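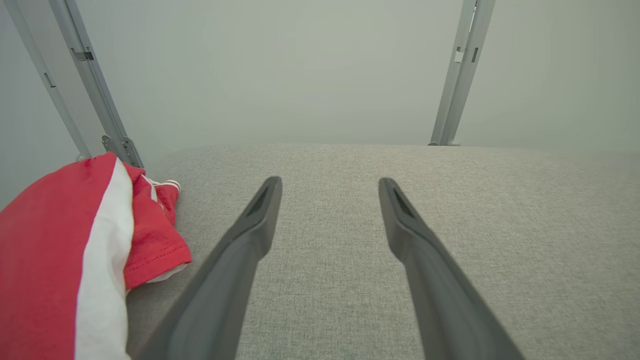
Right, a thread on sorting out clothes that have been living on the sofa. Mine is grey, flat-woven, the speckled kind that hides crumbs and shows every bit of fluff. I've been through it this week and I'm writing down what I did, mostly so I do it the same way next time.

2/ Background. We moved to Clostham in September into a flat with no airing cupboard and one chest of drawers that sticks. Clean washing comes off the rack and goes on the sofa because that's the nearest flat thing. Then it stays there.

3/ I wrote a post about the drying rack a while back and people still ask. It's the Engebretsen one, the three-tier, and it is fine. The top tier sags if you put jeans on it. Put jeans on the bottom.

4/ The rule I'm trying now is that nothing gets folded on the sofa. I used to fold there and leave the piles, and then someone would sit down and that was the end of the piles. Now I carry it all to the bed in one go and fold standing up.

5/ Order of folding, for anyone who wants it: towels, then bedding, then jumpers and sports tops, then T-shirts, then small stuff. Big things first clears the heap quickly and you can see what you've got left.

6/ Socks last. I don't pair them as I go any more. They all go in a shoebox and get paired in front of the telly.

7/ Knitted things get their own bit because I kept getting them wrong. Lay it face down, smooth it with your hands, sleeves across the back, then fold up from the hem in thirds. Don't hang it. I hung a heavy one all last winter and the shoulders have got points on them now.

8/ Ribbed cuffs: fold them flat along with the sleeve. If you tuck them under they dry or settle with a crease, and on a stripy cuff the crease is all you see.

9/ Red and white together is the one I get asked about most. I wash it at 30, inside out, on its own or with other reds, with a colour catcher sheet. The first few washes are the risky ones. After that I relax a bit but I still wouldn't leave it sitting damp in the drum. That's when the white goes pink, in my experience, more than in the wash itself.

10/ If it has gone pink, don't tumble it. Wash it again straight away while it's still wet. I've rescued one top that way and failed with another, so no promises.

11/ Same goes for the sofa. Don't put damp red things down on pale upholstery, even for a minute. I know someone will reply to say theirs was fine. Mine wasn't, on the old cream one. It left a mark on the arm that we ended up turning to the wall.

12/ Now the sofa itself. Once the clothes are off I go over the seat with the upholstery nozzle, slowly, one direction and then across it. Flat weave is easier than velvet or cord. Fluff from knitwear sits on top and comes up easily, hair works its way in.

13/ For hair I use a damp rubber glove. Wipe towards you, pick off the roll, carry on. It looks daft and it works better than the sticky roller, which runs out just when you need it.

14/ Someone is going to ask about the fabric. It came from Treltum, secondhand, 350 including delivery. Covers don't come off. I did check before buying and decided I could live with it. I'm less sure on the weeks we have soup.

15/ Spills: blot with a white cloth, cold water, blot again. Don't rub. A heathered grey forgives a lot, but rubbing roughs up the weave and that patch then catches the light differently for ever.

16/ Storage, where it all falls down. The drawers are full, so putting things away means forcing them, so I don't put them away. I took everything out and made a pile of what hadn't been worn since we moved. It was a bigger pile than I'd have guessed.

17/ That pile has gone into two bags. One for the charity shop when it opens again, one for the textile bank behind the Gomstead car park. The textile bank has been full the last couple of times, so the bag is in the hall for now — I know, that's just moving the problem.

18/ I did look at buying a second chest of drawers. The one that fits the alcove is 60 wide, and there aren't many that narrow that don't wobble. I've measured it again and I'm going to wait for something used to come up.

19/ In the meantime I've given sports tops and jumpers a shelf in the wardrobe, folded and stood on end like books. You can see every one without lifting the stack. They do flop over when you take a few out. A bookend sorts it.

20/ A few replies I'll answer here so I'm not typing it over and over.

Do I iron? Shirts, yes. Nothing else.

Do I use softener? No, not on sports tops or towels. It makes towels feel nice and dry badly.

Basket on the sofa instead? Tried it. The basket becomes the wardrobe.

21/ To the person who said to just put things away when they come off the rack: yes. I agree with you. It's in my notes every time.

22/ One thing that has helped is doing a smaller wash more often. A half-full rack takes a few minutes to clear and I'll do it while the kettle boils. A full one I look at and leave.

23/ It does use more water, I realise. Our machine has a half-load button which I'd never pressed until this winter. Colours together on that setting, whites saved up for a proper full one.

24/ Loose buttons and split hems go in a separate bag on the door handle. I used to put them back in the drawer and find them again at eight in the morning when I needed to wear them. The bag has four things in it at the moment and I'm going to do them at the weekend.

25/ Still to do: the sticking drawer. I've been told candle wax on the runners, and I've also been told soap. If anyone has tried both on old pine, let me know which. I'll add to this thread once I've had a go.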